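Toy Libraries and the Price of a Play Kitchen

Ten years of lending in Feltstead, and the waiting list is for pretend food

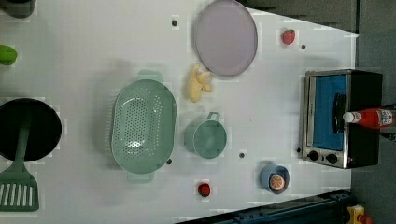 Parents in Feltstead had been asking for a place to borrow toys long before the Lesero Toy Library opened, according to Farzana Saha, and the ones who asked most were those with the least room at home. "They'd say the same thing at every school gate," she said. "The child plays with it for a month and then it lives under the bed."

The library now has 1,329 items on its shelves and lends them for 28 days at a time. Families pay 25 dollars a year, and the fee is dropped for anyone who asks. Saha has run it from the start, first out of two closets at the Wuvard Community Center and now from a ground-floor unit on Sheikh Street.

Play kitchen sets go out faster than anything else. She keeps several made up in canvas bags, with a card tied to the handle listing the contents, and most are reserved before they come back.

"People expect it to be the big plastic slides," she said. "Those do go, in the summer. But a four-year-old will make you soup all winter."

Lost pieces were the part of the job she worried about in the first year. She had planned to charge for them and printed a price list, which she never used. If a set comes back short, the card gets changed and the set goes out again. Parents sometimes turn up months later with a plastic tomato in a coat pocket.

"I had one woman almost in tears over a spoon," Saha said. "I told her we have a drawer of spoons."

Cleaning takes longer than lending. Hard toys are washed in warm soapy water and left on racks overnight. Cloth ones go through a machine. Anything with a battery is opened, wiped down and tested before it is put back. Returns are taken on Wednesday afternoons so the work can be done in one go.

Rent is the largest bill. The library moved in October and spent nearly 3,000 dollars on shelving and a new floor, most of it raised at a rummage sale. Saha would like a second room, mainly for puzzles, which she stores in the hallway for now.

She is careful about donations. Puzzles have to be complete, and she no longer takes stuffed animals. "I know that sounds mean," she said. "We had 60 bears."

Her own children are past the age for most of it. The younger one still comes in after school and sorts the train track by shape. Saha said she has asked him to do the marbles next, and he is thinking it over.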